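Chapter 6
Work Rules for Robot Cells That Handle Soft Goods

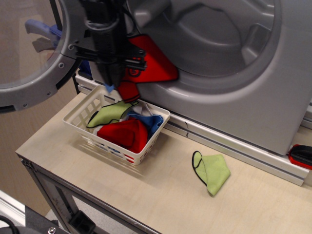

Tahmineh Mirzaei holds that a cell should be judged by its worst hour, and that a rule which cannot be followed in that hour should be struck from the book. Ardalan Farahani objects that the worst hour is seldom known in advance, and that rules must be written for the ordinary shift and then tested against the bad one. This chapter follows Farahani in its order and Mirzaei in its review questions.

6.1 Scope

The chapter deals with fixed robot arms that pick up, move, load and unload cloth and similar limp goods. It covers the written rules under which such a cell is run: who may enter, at what speed the arm may move, what counts as a finished task, and what must be recorded. It does not cover the design of the gripper (Chapter 4) or the choice of camera (Chapter 5). Mobile bases are left to Chapter 9.

Three kinds of document are used throughout. A standard is issued by an outside body and is cited by number in the site file. A site rule is written by the operator of the cell and applies only there. A work note is a short instruction kept at the cell itself. Where two of them disagree, the stricter one applies until the conflict has been settled in writing.

6.2 Why cloth needs its own rules

Most site rules were first written for rigid parts. A rigid part is either in the gripper or out of it, and its outline does not change when it is lifted. Cloth behaves differently in four respects that matter for rule writing.

First, the held object is larger than the grip. A cloth pinched at one point hangs well below the fingers, and its free end may pass over an edge, into an opening or across another item while the arm is still. The reach of the cell must therefore be drawn with the load included. At Plideck the reach drawing showed the arm alone until the August review, when Parviz Zamani had it redrawn with the longest permitted cloth hanging from the fingers.

Second, more than one item may be picked at once. Fabrics lying together in a basket cling and fold into each other. A rule that says "one item per pick" is of no use unless it also says how the number is checked and what the arm does when the check fails.

Third, grip loss can be gradual. A cloth may slide through the fingers over several seconds. Force readings set up for rigid parts may not show this.

Fourth, the work often involves a second machine with a door. A front-loading washer is the usual case. The open door lies within or close to the path of the arm, and it can move if touched. The door must be treated as a moving part of the cell even when it has no drive of its own.

6.3 The task statement

Every rule set begins with a task statement. It should fit on half a page and name the start state, the end state, the items allowed and the conditions under which the task is stopped. The following statement is taken, with small changes, from the Bernstead site file.

Start state: washer fixed to the table rail, door open, basket on the tabletop in front of the washer.
End state: all listed cloths in one agreed place, gripper open and clear of the door.
Items allowed: cloths on the item list only. No garments with cords, hooks or metal fasteners.
Stop conditions: door moved from its start position; cloth caught on any part of the washer; item on the tabletop that is not on the list; any person inside the marked line.

Note that the end state does not say which way the cloths travel. Bernstead runs loading and unloading under one statement and names the direction in the run sheet. Manouchehr Ghasemi has argued against this practice, and the second edition of the Bernstead file splits the two. The split adds a page but removes a common mistake, in which a run is marked complete against the wrong end state.

6.4 Items outside the container

A cloth lying on the table beside the basket is the most frequent point of dispute in run records. It may have been placed there on purpose, dropped, or left from an earlier run. The record cannot settle the matter afterward unless the rule required the start state to be logged. The recommended wording is:

"Before the arm is enabled, the operator shall log each item and its place. An item found outside the container during a run shall be treated as part of the task if it was so logged, and as a fault if it was not."

Loose tools come under the same heading. The tabletop, the rail and the space beside the washer are all part of the work area, and the rule should name them one by one. "Keep the area clear" has been read in at least 2 ways on every site the authors have visited.

6.5 Entry and enabling

The marked line on the floor is drawn at the reach of the arm plus the length of the longest permitted cloth, plus the stopping distance. No person crosses it while the arm is enabled. To enter, the operator stops the arm, waits for the stop light, removes the key and carries it inside. The key is not left in the panel and is not handed to another person.

Clearing a snagged cloth requires 2 people, one at the cloth and one at the panel. The person at the cloth gives the instructions. The gripper is opened only on a spoken request — a gesture is not enough, as the view from the panel may be blocked by the washer door.

6.6 Records

A run record contains the run number, the direction, the logged start state, every stop with its cause, and the name of the operator. Brillow keeps the last 1000 runs in full and reduces older ones to the stop list. Babalola keeps everything, at roughly twice the storage cost. Either policy is acceptable if it is written down and dated; the Brillow policy reads "in force from Oct 22, 2018" and has not been changed.

Esmaeil Hosseinzadeh recommends that stops be recorded by cause and never by blame. "Operator error" is not a cause. "Door not latched open before enabling" is.

Terms used in this chapter

Container: any basket, bin or tray from which items are picked or into which they are placed.
Hanging length: the distance from the fingertips to the lowest point of the held cloth.
Multiple pick: a pick in which the gripper holds more than one item.
Snag: contact that holds the cloth against the motion of the arm.

The next section works through the reach drawing for a single-arm cell, beginning with the hanging length.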